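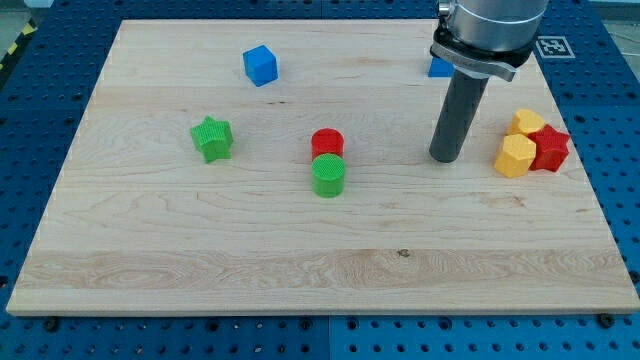

Open day at Gremesano, Ralbridge

I have been to enough factory open days to know the drill. You get a lanyard, a biscuit and a talk about values, then you are walked past whichever machines are quiet that day. Gremesano makes kitchen worktops and table tops, and its leaflet promised "the whole story, from tree to table". I went along on 2019-09-20 with Elis Gough, who is refitting a kitchen and was in a mood to be persuaded. I wasn't.

The whole story left out the tree. We started in the timber store, where Dzifa Ansah from the buying side told us the maple comes through an agent called Erisside. Which forests? "Managed ones." I asked who checks the paperwork and was told it was all on file. It may well be. The file didn't come out, and we moved on to the drying kilns.

The kilns were better. Nhyira Essien runs them and plainly knows the job. He told us they take boards down to 9 per cent moisture before anything is cut, and that most of the complaints the firm gets are about tops that were left in a damp garage before fitting. I believed him, although a maker would say that. He was also the only person all day to admit to a bad batch, last November, when a load of beech went in too wet and had to be sold off cheap.

Then came grading, the bit I had come for. The firm charges 88 pounds a metre more for its "Select" maple than for the ordinary stuff, and I wanted to know what the money buys. Mostly, fewer knots. A board with one small dark knot and some nice figure running through it drops to the cheaper grade, which struck me as mad. Elis preferred the cheaper one. So did the couple from Jardine Road behind us. Ama Boateng, who was leading our group, said customers "expect consistency", and I suppose some do, but the price list has been teaching them to.

Strength doesn't come into it, by the way. I asked twice.

The talk on oils and finishes lasted 13 minutes and was a sales pitch. The oil they recommend is their own. Conceição Neves, who gave it, was good company and answered a question about red wine stains with more patience than it deserved, but she wouldn't say how often a worktop by a sink needs doing again. "It depends on the household."

Tea was decent. Parking was hopeless, so take the bus and get off at the second stop after the bridge. Entry was free, though you leave by way of the showroom. Elis has ordered two samples, both in the ordinary grade.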